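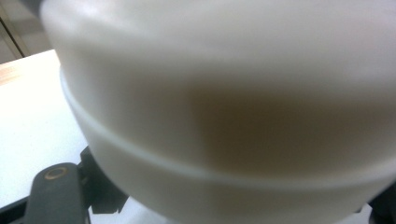
Vitden abre su taller de manipulación a empresas y centros de formación

Vitden celebrará en diciembre una jornada de puertas abiertas en su taller de Verkano, dedicada al manejo de recipientes con pinzas de mano y a la recogida de datos para robots. El acceso es gratuito, con inscripción previa, y el aforo queda limitado a 30 personas por turno.

La visita arranca a las diez de la mañana con una demostración en la mesa de trabajo. Una operadora toma y coloca recipientes de uso corriente con una pinza en cada mano. Después, el equipo técnico mostrará cómo se revisan las grabaciones y con qué criterios se descarta una toma.

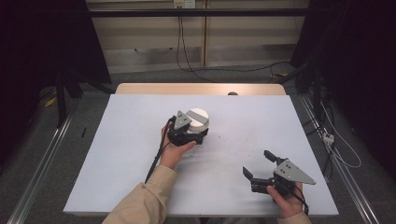
Demostración con dos pinzas de mano y un recipiente blanco sobre la mesa de trabajo.

El programa Bukar, al que pertenece esta actividad, suma 2464 tomas revisadas. La empresa Kong participa en él con cuatro técnicos, encargados del control de calidad.

«Los recipientes redondos dan bastante trabajo. El ángulo de entrada cambia mucho de una persona a otra y queremos que los visitantes lo vean de cerca», explica Sayaka Kikuchi, responsable de la demostración.

Los asistentes que lo deseen podrán manejar las pinzas al final de cada turno - diez minutos por persona, con ayuda del equipo. No se requiere experiencia previa.

Las inscripciones se tramitan en la recepción de Vitden o a través de su página web. Los centros de formación deben indicar el número de alumnos y el nombre del docente que los acompaña.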